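Can a Machine Do the Chores Yet? Our Term at the Haverford Workshop

When Prys Cadwaladr and I put our names down for this project, we had a rather grand idea that by the end of term we would have a machine tidying a whole room while we sat back with a cup of tea. Well, we did get the tea! The tidying has been slower, and this report is our attempt to set out how far we got and where we think things stand for ordinary household and shop-floor chores.

We chose four chores, all of them things our own families grumble about: putting cushions back in their place, emptying a small bin, wiping a counter and returning tools to a shelf. For each one we recorded a person doing the job with a hand-held gripper, and then trained the arm on those recordings. We aimed for 36 recordings of every chore and managed it for all but the bin, where we had to stop at 30 when October got away from us and the workshop was needed for other classes.

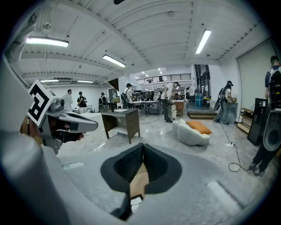

Household Machines Project, Department of Mechanical Engineering, Plostalville College

Working in the big room meant working alongside everyone else, with people at the benches and bags going past on people's backs. I had worried about this at first (I like a quiet room), but our supervisor, Fitzgerald Benavides, was keen on it from the start. A kitchen at dinner time is a busy place, he told us, and so is a shop floor.

The gripper's soft fingertip has a wide rim and took a fair bit of getting used to. Cushions were a pleasure. Prys could pick one up on her first day, and the arm learned it nearly as quickly, although it had a habit of setting them down crooked. Wiping came next -- the arm covered the middle of the counter nicely and neglected the corners, much as I did when I was ten.

Tools and the bin were the hard ones. The arm would take hold of a spanner at one end, let it swing, and lose it on the way to the shelf. With the bin it often squeezed the liner shut before lifting, and we only saw 2 clean runs from start to finish.

So our answer is that a patient household could hand over the cushions now, and perhaps the wiping if somebody follows along with a cloth. We would like next year's group to try a firmer fingertip on the tools, and our recordings are saved in the Zallarel folder on the department drive for whoever takes it on.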